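## 3. Equipment Plan

Group: Somtochukwu Amadi, Catherine Dow, Struan Haldane

Our task for the Sellar project is cloth folding. We need paired hand-held grippers to record the folds, and the department allows us $348 for everything except the grippers, which are on loan until May.

Items to buy:

- 7 cotton T-shirts, mixed sizes
- spare hand straps, $19 a pair
- one fitted sheet in a plain color
- a storage bin with a lid, $40

Callside quoted a lower price on straps than Dridari, but Dridari ships in two days. Catherine is waiting for a written quote from both.

We looked at renting a folding table and decided against it. A bed gives enough room for both hands, and a plain sheet makes dark cloth easy to pick out.

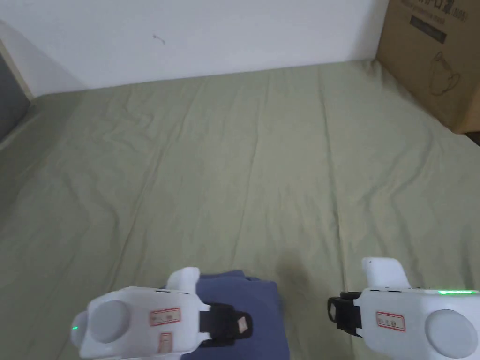 ### 3.1 Still to decide

Struan wants a second sheet in a different color. Kenneth Sutherland has to approve any order before it goes in, and the straps come first if money runs short.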